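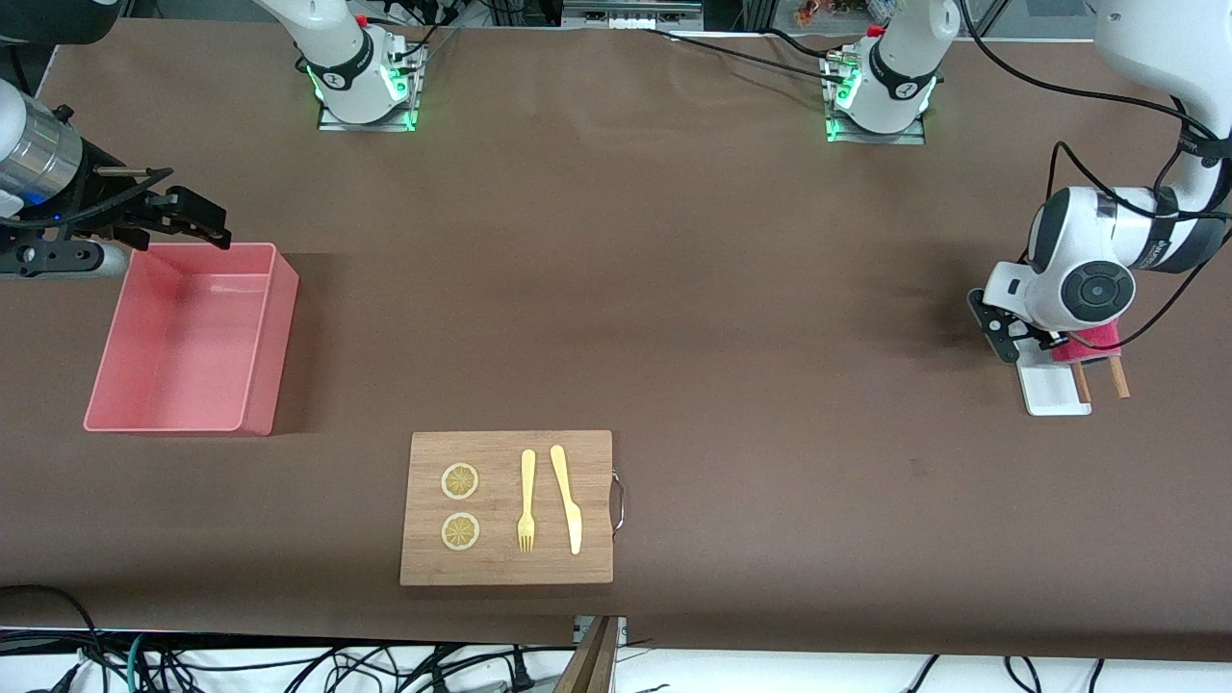 Valentina Echeverría learned she had the lead in "Destier" while standing in line at a pharmacy. The message was four words long and came from director Cristóbal Palma, who does not like phone calls. She bought her cough drops, walked home and read the script again from the first page.

The film starts shooting in January and is the first feature from Anden, a production company that until now has made shorts and one television series, "Karaca." Echeverría plays a ferry pilot who returns to her hometown to sell her late father's boat. Balthasar Bühler plays the buyer, a man who may or may not have known the father well.

It is a small cast for a film that has taken so long to put together. Palma wrote the first draft when he was still editing other people's movies, and he has gone through 10 versions of the ending. The one they will shoot is the second. "I kept improving it until it was bad," he said. "Then Nélida told me to go back."

Nélida Núñez produced "Karaca" and has worked with Palma ever since. She describes her job on the new film as mostly arithmetic. The crew will be 53 people, fewer than the series had, and the schedule leaves very little room for weather. Much of the story takes place on the water. Núñez has asked for covered sets to be ready every day, in case the boat can't leave the dock.

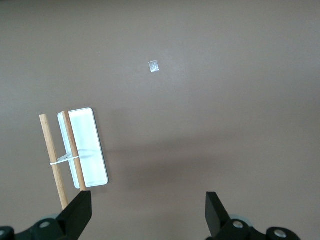
Echeverría has spent the fall learning to steer. She had never handled anything larger than a rowboat and was seasick on her first two lessons. By the fourth she could bring the ferry alongside the pier, though not gently. Palma wants to film her at the wheel without a double - he says viewers can tell from the shoulders.

Bühler's preparation was different. He had only heard of the director through "Karaca," and he took the part after reading a single scene, a long argument over the price of the boat in which neither character names a figure. He and Echeverría have rehearsed it in a borrowed dance studio, sometimes swapping roles. They met on the set of "Castia," where they shared one short scene that was later removed.

The music is by Valentina Lucero, who has already delivered most of it. Palma plans to play her recordings between takes, and Echeverría has them on her phone.

No release date has been set. Núñez would like to finish the edit before talking to distributors, and Palma has agreed not to touch the ending.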